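Okay, thread time. Can a machine do the boring jobs in your home or your shop yet? I've been chewing on this for 14 months and I have opinions. Short version: some of them, sort of, and it's more fun to watch than I ever expected. 1/

Quick background for new people: I keep the tool library running in Irnov. People borrow stuff, people bring stuff back, and then somebody has to put it all away. That last bit is the chore I'd hand over tomorrow. 2/

Dishwashers and washing machines don't count for me, by the way. They're wonderful! But you load them, you unload them, you fold. The machine got the middle of the job and left us both ends. 3/

The ends are where the hands are. Pick up the thing, work out what it is, turn it the right way round, put it where it goes. My niece could do that at two, badly but cheerfully. 4/

So what does tidying look like from the arm's side? Mostly a table with a few unlike things on it and one of them has to be picked up first. In simulation you can try that pick all night and nothing gets broken. 5/

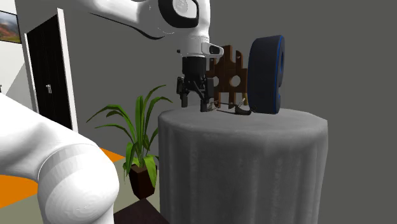 Thin things lying flat are the worst, and I will die on this hill. A mug practically offers itself to you. A cable or a skinny screwdriver gives two fingers almost nothing to close on, and you have to go right down to the tabletop without ramming it. 6/

Then there's everything standing nearby. You or I would just lean in with a wrist at a funny angle. An arm has elbows too, big ones, and it has to know where all of them are the whole time. 7/

Kvido Vlček (he fixes our drills, and is the biggest skeptic I know) made me a bet: 15 returned items, sorted into the right bins, no help. I said a machine would manage it by September. He laughed for quite a while. 8/

My scorecard so far, purely from what I've read and tried and badgered people about:

- Vacuuming a floor with no socks on it: yes
- Mowing a plain lawn: yes
- Moving identical boxes: yes, and fast
- Sorting a mixed bin: getting there
- Folding a fitted sheet: no, but also I can't 9/

Shops are ahead of houses. Jarmila Skála packs orders at Closier and she says the same carton comes down the same line all day, so of course a machine can learn it. Her kitchen drawer is another planet. 10/

She also pointed out that speed matters less at home. If something took 79 minutes to clear my kitchen table while I was out, I'd be thrilled. Take two hours! I'm at the allotment! 11/

What I'd pay for right now is something that puts things back roughly where they live. I don't need it to cook. I don't need it to talk to me – please, I have the radio on. 12/

Vojtěch Havlíček asked what happens when it gets one wrong. Fair. I'd like it to stop and leave the thing alone. A chisel still on the table is fine. A chisel in the rag bin is how you lose a fingertip. 13/

And cloth! Tablecloths, towels, dust sheets. They move when you touch them and never land the same way again. I asked Otakar Murín which chore he'd save for last and he said laundry before I'd finished the question. 14/

If your workplace has handed over a real chore, a dull everyday one, please tell me which. I want the boring details. How often does someone have to step in? Who empties the bin? 15/

Adding one because Vendula Hubáček asked: no, I haven't lost the bet yet. Kvido wants loose drill bits included. I say that's cruel. We're still arguing – will report back.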